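Trasside Robotics Club: Summer Sim Season Is Go!

25 Jul 2020

If you were on the club call this week you already know how loud it got when the practice house finally loaded on every laptop. For everyone else, a catch-up! Our summer project is a home helper challenge, done completely in simulation, and the students have been at it since school let out. The task sounds simple: start in one room, find a thing you were sent to find, and come back to the table without bumping the furniture. Each run gets 90 seconds. Anybody who has tried it will tell you how fast 90 seconds goes by.

We have 4 teams this year, and they picked their own names (Nirklow is the middle school crew, Sava is mostly returning students, and the other two are still arguing about theirs). Everyone works from the same house file, so a route that runs on one laptop should run on all of them. The room with the orange walls has turned into home base. It has a plank floor, a table to start from, and lots of open floor for testing turns before you add anything harder.

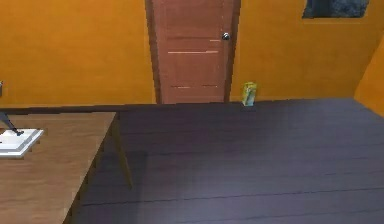
The orange room in the simulator, with the small carton by the door.

That little carton has been the first search target for both Nirklow and Sava. It's tiny next to the door, and the teams have gone back and forth on how to look for it. Nirklow wrote a slow sweep along the bottom of the wall. Sava went with color first and then had to deal with a yellow-green box against an orange wall, which led to a very good talk about hue, thresholds, and why you save your old code before you change it.

The next step is leaving the room, and this is where I get really excited. Doorways are hard! The students have to plan a path through the opening, allow for the width of the robot, and treat an open door as something that takes up floor space. A lot of early paths went straight at the door and stopped there. We now have a shared map with the doors drawn in both positions, and the improvement has been great to watch. 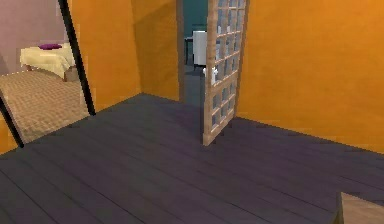 More of the practice house: glass-paneled door open, bedroom off to the left.

The bedroom brings in a new problem, going from planks to carpet. We're leaving the floor settings alone for now and will let teams change them once their routes are steady.

Milagros Zapata is running the scoring this summer. A perfect house is worth 500 points, and the best practice score so far is 313, from Sava. Nirklow says they're coming for it.

Logs go in the Bermúdez folder on the club drive, one file per run, with your team name first. New students can still join a team, and you don't need to have coded before. Bring a laptop and a charger to your first call, and ask Milagros for the house file ahead of time so it can download overnight. The final runs are in December.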